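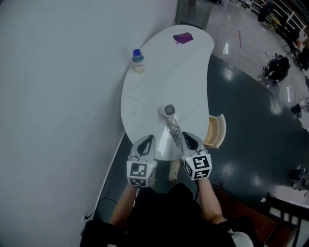 A kidney table is a table whose top has a concave front edge and a convex rear edge, joined by two rounded ends. The form was first used for writing desks and dressing tables and later for office and classroom furniture. A person standing at the near edge of a white kidney-shaped top can set small items, such as a capped bottle or a folded cloth, on the surface to either side. Tops are cut from a single panel or joined from 2 halves.

The Panance pattern, sold by the Melleck works, has a top 1000 mm wide and a recess 448 mm across. It was supplied with 6 legs, later reduced to a pedestal. Edges were banded after cutting.

See also: Bielecka desk, drum table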